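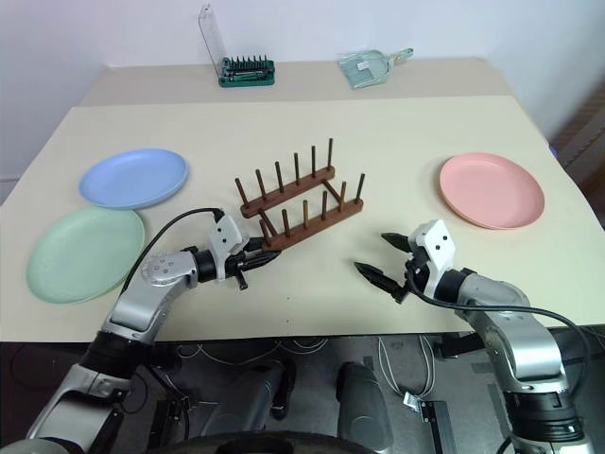 Home Issues Articles Authors Submit

4. Session Length and Saving Behavior in Slow-Paced Survival Games

4.1 Background

Earlier work on survival games has mostly asked what players feel when a character is lost. Less attention has gone to the point at which players choose to stop. In games that allow saving at any time, a stopping point is easy to find. In games that save only at the end of an in-game day, the player must either finish the day or give up the progress made since the last save. The second design is common in slow-paced titles, and it is the one examined in this section.

The game used was Sinudthorpe, a single-player title in which the player manages a flooded market town through one winter. Each in-game day is split into a work period and a night period. Food, fuel and dry bedding must be shared among the residents before night begins, and the game writes its only save file at dawn. Kalinowski's earlier pilot used a shorter build of the same game with the night period removed. Its results are not combined with those given below.

4.2 Participants and Procedure

A total of 812 players agreed to share their play records through the opt-in screen shown at first launch. Records were dropped if the player had not reached the second dawn, or if the game clock and the system clock disagreed. This left 587 players for analysis. No payment was made, and players could withdraw from the settings menu at any point during the study.

Two versions of the game were assigned at random on installation. In the first, called the dawn version, saving worked as in the public release. In the second, called the open version, players could also save from the pause menu. The two versions did not differ in any other way. Players were told that small features might vary between copies, but were not told which feature was under study.

After the final day of the study period, 16 players were interviewed by voice call. Edmund Kalinowski conducted all of the interviews from a common list of topics and coded the transcripts. A second reader at the Hatthorpe laboratory coded the same transcripts without seeing the first set of codes. Differences were settled by discussion.

4.3 Results

Players of the dawn version had longer sessions than players of the open version, and their sessions were more alike in length. Most ended within a few minutes of a save. In the open version, sessions ended at all stages of the day, with a small cluster just after food had been shared out. Total playing time over the study period did not differ clearly between the two groups.

Figure 4. Share of sessions ended, by stage of the in-game day, for the dawn version (solid line) and the open version (broken line).

A difference also appeared in how players handled bad outcomes. When a resident fell ill during the night, players of the open version often went back to a save made earlier the same day. Players of the dawn version could do this only by closing the game before dawn, and 5 of those interviewed said that they had done so at least once. One described it as "cheating the town" - a phrase we did not hear from anyone who had used the open version.

4.4 Discussion

The results agree in part with the account given by Frimpong, who argues that limited saving makes players treat losses as final. Our records support this for the loss of goods. They support it less well for the loss of residents, where many players of the dawn version were willing to repeat a whole day's work to undo a death. The character Otis, a ferryman who joins the town early and speaks more often than the others, was the resident most often recovered in this way. Attachment to a single character may therefore outweigh the cost set by the save system.

Two limits should be noted. Players who share their records may be more patient than those who decline, and the records do not show why a session ended. A player called away from the screen and a player who has lost interest leave the same trace. The interviews offer some help on this point, but they were too few to support separate estimates for the two versions.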